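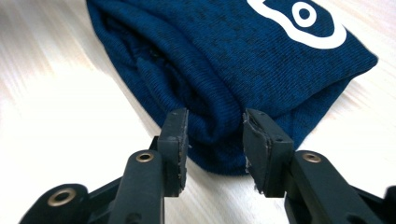
Who Folds the Sweaters? Automation at a Returns Warehouse
Project report, Work and Society seminar

1. What we set out to do

Zetura handles clothing returns for online stores out of a warehouse in Uvanthorpe. Items come back, get checked, folded, bagged and put back into stock. In October the company told its folding staff that part of the work would move to a robot system called Quispe. The announcement promised that the system would "take over the tiring part" and leave people free for inspection. Our group wanted to know what the tiring part was, who had decided that, and what people were doing in the meantime.

We spent 3 days on site and spoke with folders from both shifts, one shift lead and a person from the project office. Everyone asked to stay unnamed. We also read the handout given to staff and the project office's monthly summary. We did not see Quispe fold anything. It was not installed when we visited, so whatever we say about its speed comes from people with a reason to be hopeful.

2. The work as it is now

A folder at the regular benches works with bare hands. Sleeves in, bottom up, a smoothing stroke with the flat of the palm, done. New hires are expected to reach 300 items a shift and the experienced ones go well past it. They talk a lot while they do it, and they check as they fold: a pulled thread or a missing button gets felt before it gets seen.

Some of the folders have been moved to what everybody calls the recording tables. They still fold, but they hold a black gripper in each hand and do with two plastic fingers what they used to do with ten of their own. The recordings are meant to teach Quispe how a garment behaves. The handout describes this as "folding as usual." We tried it and it is nothing like usual. Picking up one layer of knit without taking the one under it took us several tries, and a heavy sweater kept sliding off before we got the hem across.
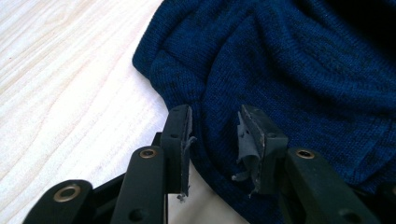
Page last changed: February 4, 2021

3. What it changes for the people

The first change is pace. Nobody at the recording tables comes near the bench numbers, and the project office says it doesn't expect them to. The bonus scheme, however, was written for the benches. Folders on recording duty get a flat supplement in its place, and two of them had worked out that they earn less in a good week than they did before. The project office told us the supplement was "under review." It had been under review in October too.

The second is the hands. Folders described a sore thumb joint and a stiff wrist by the afternoon. We are not medical people and our group of interviewees was small, so we won't claim more than that. Still, it sits badly next to an announcement about removing the tiring part.

Then there is the equipment. The grip pads on the fingers fray. On one pair we looked at closely, the gray material was shredded and hanging in flaps. A worn pad may well grip differently from a new one – we asked whether the recordings note the state of the pads and did not get a clear answer. Folders said they adjust without thinking about it. If so, part of what Quispe learns is how people make up for a bad pad.
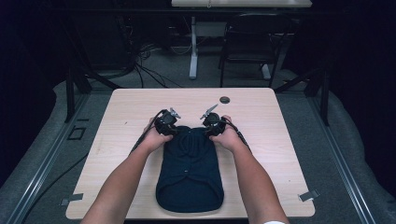

Department of Labor and Technology Studies

4. The numbers we were given

According to the monthly summary, the tables produced 900 recordings in the period we asked about, of which 629 were marked usable. The rest were thrown out. No reasons are listed. Folders are not told which of their recordings fail, so they can't change anything, and one said she had stopped wondering.

The summary also says the garments used are "representative." The folders disagreed. They told us knitwear and button-up shirts get recorded often, while fitted sheets, swimwear and anything with straps stay at the benches. That seems a sensible way to start. It also means that the awkward items, the ones people complained about most, are the last in line to be automated.

5. Who knows how to fold

The shift lead pointed out something we had missed. The people picked for recording are the best folders. While they are at the tables, the new hires at the benches have no one next to them to copy. Returns sent back for refolding have gone up, she said, although she had no figures to show us and we could not check it.

Osia, the staff association, has asked for a written statement on what happens to the folders once recording ends. The project office answered that roles would "evolve." We asked into what. Inspection was mentioned again, but there was no plan for how many inspectors are needed or who would train them, and the folders already inspect while folding.

6. Limits and open questions

Our visit was short and we heard mostly from people who were willing to talk, which probably tilts things toward the unhappy. A few folders liked the recording tables. They found them quieter, and one enjoyed the challenge – she compared it to learning chopsticks.

We would like to go back once Quispe is running. We have asked Zetura for access to the refold figures and for the reasons behind the discarded recordings. So far we have an email confirming that our request was received.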